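Covering the Work Table

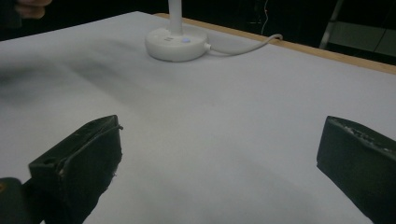 I wanted a work table I could leave alone. The old one was bare wood, and after four years of tea, glue and box cutters the top had gone blotchy enough that I put newspaper down before I did anything on it. In March I sanded it with 200 grit, gave up on getting the stains out, and decided to cover it. The cover is pale gray, close to white in daylight, and it's matte, so the lamp doesn't throw a glare back at me. I left a strip of the wooden edge showing along one side. The lamp is the white one with the round base, and it stays at the back with its cord running off over the wood. There's a little blue light on the base that I thought would bother me at night. It doesn't.

Larysa Chornovol told me to get the cover cut at the store, and I should have listened. I bought it uncut and did it myself on the floor with a long ruler. My first cut wandered. I turned that side toward the wall.

I was also worried a light color would show everything. It does show pencil marks, and thread, and crumbs if I eat there. A damp cloth takes care of most of it. Ink is another story, so pens now live in a jar on the shelf — I lost one corner of the old newspaper setup to a leaky marker and don't want to repeat that.

What I like most is being able to find things. Small screws used to vanish into the wood grain. Last week I sorted a tin of 500 mixed beads for Divina Sison's daughter and only had to go looking on the floor once. Pale beads are still a problem, and for those I put down a dark dish towel.

I haven't decided about the lamp. It's bright enough for sewing, but the base takes up room right where I'd like to lay out patterns. Kam-wah Liu has a clamp-on one and says the clamp chews up the edge of the desk. I may try it with a scrap of felt in between. For now I slide the base over when I need the space and slide it back when I'm done.

Next is the chair, which squeaks.

Contact | © Clandow Notes | Back to top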